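In Praise of the Clamped-Down Bin

I have looked after one robot cell for long enough to have opinions about it, and the strongest of them concerns the bin.

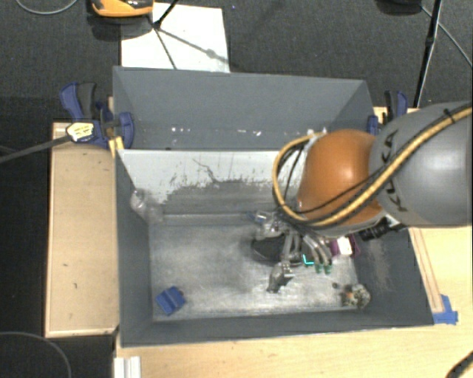 Gearóid Quinlan reckons the bin is the last thing worth writing about, and that anyone with a free afternoon should spend it on the hand, because the hand is where the grasps are won or lost. He told me so in three separate emails after my last piece, and he's a persuasive bloke, and I still think he has it backwards.

Let me start with the clamps. Our bin is held to its platform by bar clamps, the ordinary blue and black sort you'd use to glue up a bookshelf, and every visitor with an engineering degree asks when we're going to bolt it down properly. Never, if I get my way! A clamp is the best fixture in the building. I can have that bin off, shake the grit out of it and have it back on in the time it takes the kettle to boil. When we moved to the flared walls in March it took Ilona and me one morning, and most of that was arguing over which way round it should sit. If it had been bolted we would have put in a purchase request for brackets and lived with the wrong bin until winter.

The usual objection is that clamps creep. Yes, they do. So you check them. I put a hand on each one at the start of the day and give it a quarter turn, and then I jog the arm down to the touch-off point and look at the gap with a feeler gauge. Anything over 3 millimetres out and I loosen everything, square it up and go again. It's a pleasant little job. You get to stand there with your coffee and listen to the brakes let go, and you notice things: a cable tie that has worked round to the wrong side, a fingertip starting to lift.

Ilona Szabó taught me the tape trick, and I'll pass it on even though it's too simple to be called a trick. Put a bit of coloured tape hard up against an outer corner of the bin, on the wood. If you can see bare wood between tape and bin, the bin has moved. We used to rely on a pencil line, which rubbed off, and then on a scribed line, which was lovely until we changed our minds.

Now, the walls. I love a sloped wall. In a straight-sided box everything ends up in the corners, and a hand with several fingers has no business in a corner. It goes in knuckles first, one finger rides up the side, the wrist sensor gets a fright and the arm stops. On the old box we logged 228 protective stops in a fortnight, and I was the one walking over to clear them. In the first fortnight with flared walls we had 17. Same arm, same hand, same code, same tired me. That is the number I send Gearóid whenever he gets going about fingertips.

He does have a point about the fingertips, mind you. They wear, they go shiny, and a shiny fingertip will let a smooth plastic cup squirt away like a bar of soap. I wipe ours with a damp cloth at lunch and swap them when the surface starts to feel glassy. But I'd wear through them twice as fast if they were being dragged up a vertical wall all day, so even there I'm putting the bin first.

Which brings me to dirt, and here I part company with Mairéad Gilmartin as well, who keeps the immaculate cell over at Brastwood. Hers gets wiped down every evening until you could eat off it. I brush ours out, get rid of loose grit so it doesn't find its way into the finger joints, and leave the scuffs alone. A floor with marks on it tells you where the fingers have been landing. When we had a bad tool offset last year I spotted it from the scratches before anything turned up in the log, a fresh set of them a thumb's width to the left of the usual patch. You can't read that off a surface somebody has polished. Paint it flat, let it get ugly, and look at it every day.

I'm just as keen on an awkward mix of things to pick up. It is very tempting, when you're setting a cell up, to fill the bin with nice blocks. Blocks are terrific for the first day. After that they flatter you. We keep 32 objects on the shelf and I rotate them through, a few at a time: a rough lump of something, a clear cup that hides against the grey, a toy block with a notched top. The clear cup has taught me more about our lighting than the lighting manual did. If you only ever put in things the machine can already pick up, you've built a very expensive way of moving blocks.

Cables deserve their own essay, and Benedito Camargo has promised to write it, so I'll be brief. Leave more loop than you think at the wrist. Then drive the arm through its worst pose by hand, slowly, with somebody watching the loop and nothing else. We've gone with a striped cable for the thickest run for the simple pleasure of being able to see at a glance if it has twisted. I wish I'd done it years ago. On the floor, give every cable one route and keep to it, and if you have a tripod in there, walk around it as though it were made of glass, because an hour of recalibration is hanging on each of those feet.

What gets me going about all this is how much of a good cell can be had from a hardware shop. The arm is a marvel and I'm lucky to work beside it. But the arm came out of its crate already knowing how to be an arm. Everything that makes it useful on a wet Tuesday was done with timber, paint, tape and clamps, by people who were willing to pull it apart and try it another way. If you've got a cell that annoys you, leave the hand alone for a day. Take the bin off, have a good look at it, and move it a bit.

Recent posts
Feeler gauges I have lost
Benedito Camargo on cable loops (coming soon)
A visit to the Brastwood cell
Should you paint the floor of the bin?
Kevin Lenihan replies on touch-off points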